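Ticket 183: Label printer at Grabner packing desk prints blank every 25th label
Opened: 2023-12-21
Status: Open, again
Priority: Low (set by someone who doesn't pack)

Reported problem: the printer runs fine for 24 labels, then feeds a blank one, then carries on as if nothing had happened. The blank still uses up a shipment number in Prastusska, so the customer gets a tracking link to a parcel that doesn't exist. We have had complaints. One was quite poetic.

Tried so far: new roll, new ribbon, new cable, the old cable again. Cleaned the print head. Reinstalled the Gidach driver, which asked for 4 restarts and got two.

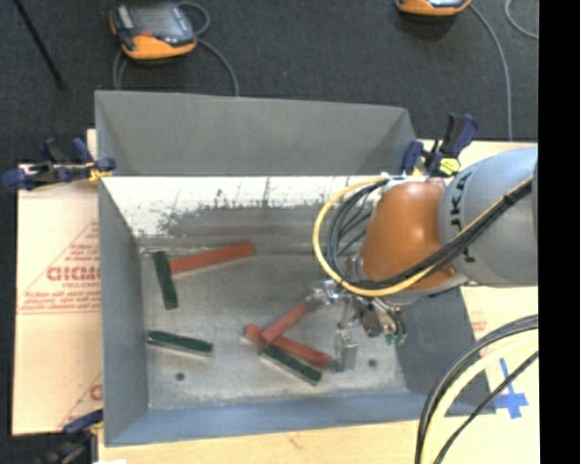 Update: the blank label is tied to the batch size. Prastusska sends jobs in batches of 25 and tacks a separator page on the end, and the driver treats that page as a label. I set the batch size to 100 and got one blank per hundred, so call it a partial cure. The Drillwood site has the same printer and no blanks, but they're still on the driver from March and have been told not to touch it. For test jobs I made up two item codes, RED BAR and GREEN BAR, three labels each to match the bars in the gray metal bin. All six printed, along with a seventh for nothing at all.

Next step: roll Grabner back to the March driver. The installer is on a shared drive I can see but not open — access request sent.

Update: access request closed as a duplicate of this ticket. Reopened both.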